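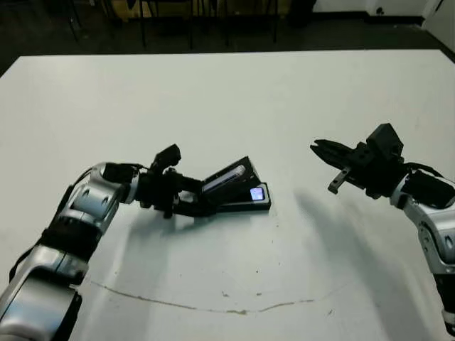

Print this page | E-mail this to a friend

I have been meaning to write about giving up my old mobile for ages, and a wet December afternoon in Ollthorpe seems as good a time as any. I had the same number for 11 years, you see, and I'd grown silly about it — all those saved texts, 383 of them, mostly about trains and what to have for tea!

The new one is very clever and I'm slowly making friends with it, though it will keep changing Osel (our favourite café, if you've not been) into "easel". My sister thinks I mean to take up painting. I spent a whole evening copying the best messages into a notebook, with a pot of tea going cold beside me, and it was lovely to read them all again — even the cross ones about the boiler.

I'm keeping the notebook in the kitchen drawer with the takeaway menus, and I shall start on the birthday cards next.

Last updated: December 24, 2019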